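Arkik arm kit, anyone running one? (bag packing)

saarinen_fan
Joined the club last month! I've had the Arkik kit on my bench since 9 Jan 2024 and I'm a bit smitten. Setup took me one evening, and the Cendach software found the arm on the first try (my old kit never did that, not once). I've gone straight for the thing I bought it for, putting groceries in a bag.

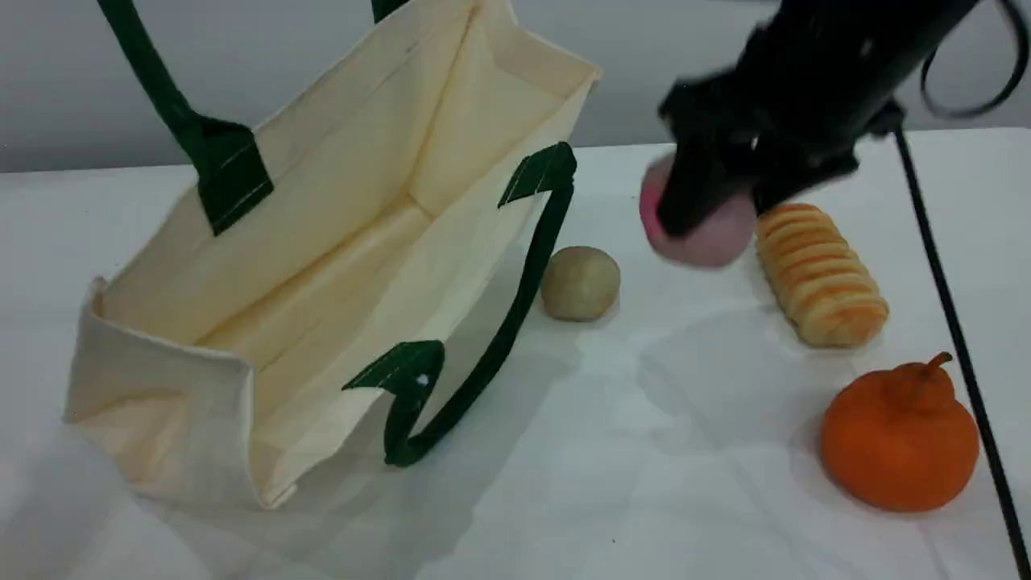
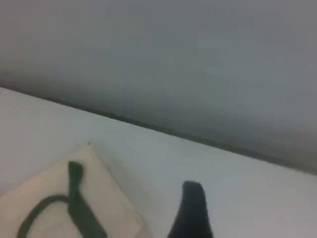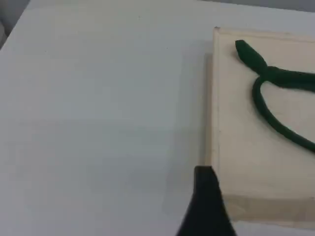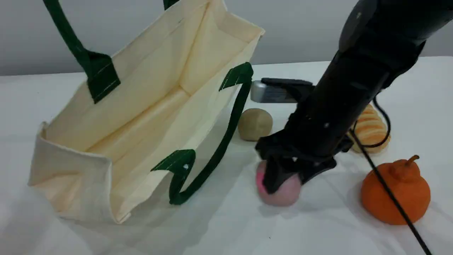 Grip settings are where I've spent most of my time, and I love how much there is to play with. The default profile squeezes far too hard for soft stuff, so I made my own and dropped the closing speed to 5. With the fuzzy pink ball in the last picture I want the fingers well down over the top before they close, and the preset lets you save that per object. So good! Next up is the orange one with the stem.

winchhead
Nice. What did you pay? The Winix was 600 when I bought mine and came with no software worth the name.

saarinen_fan
Same, 600, plus shipping. The camera mount was extra.

benchrat11
I'll disagree on the software. Cendach is friendly for the first 10 hours and then you want to script something and hit a wall. I sent my kit back. Winix is ugly but you can get at everything.

saarinen_fan
Fair, I haven't scripted anything yet. The preset editor has done all I need so far.

winchhead
Does the bag stay put? Mine slides when a finger catches the handle.

saarinen_fan
Still fiddling with that! I lay it on its side with the mouth toward the arm and keep the approach high. Those long handles are the worst bit.

benchrat11
Clip them back. And watch your cable, mine snagged at full reach.

saarinen_fan
Will do. There's a firmware update due in February, I'll post again once I've got it on.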